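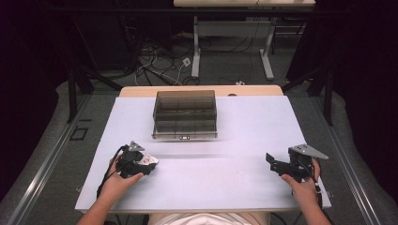

Brynhildur Hallgrímsson thinks we should drop the box task and go back to stacking, and she told us so at the start of Monday's club. Her point was that a see-through box is hard on a beginner group. We had spent two sessions on it and had very little to show at the end of either.

I disagreed, though not strongly. The box has to be picked up from both sides at once, so you can't cheat by doing everything with your better hand. With stacking, most of us let the left gripper sit there and do nothing. I've gone back through my own stacking runs from last term and the left side barely moves in any of them.

We put it to a vote and the box stayed, for now. The rule is 60 runs each before we train anything, and every run starts with the box at the far side of the white top and both grippers held clear of it. Vidar wanted to start with them already touching the box to save time. We tried it his way for one evening and then threw those runs out, as the start positions were all over the place.

Some things I've learned so far, mostly for whoever joins next:

Sit down for it. Standing up I drift to the right.

Keep the cables to the outside of your arms. I lost a good run when I leaned on one.

Squeeze slowly. The handles are light and it's easy to close one side before the other, and then the box turns.

Stop after 11 runs and swap. My wrists go before my patience does – Tang says the same, and he plays the cello.

My count is 7 short at the moment, which I should be able to make up next week if I get the early slot. Vidar has finished his. The Edby club are doing the same task with a shallower tray and have offered to swap data with us, but their tables are a different height and I don't know how much use it would be.

The open evening is in June. I'd like to have the box moving on its own by then, even badly. Brynhildur still says stacking.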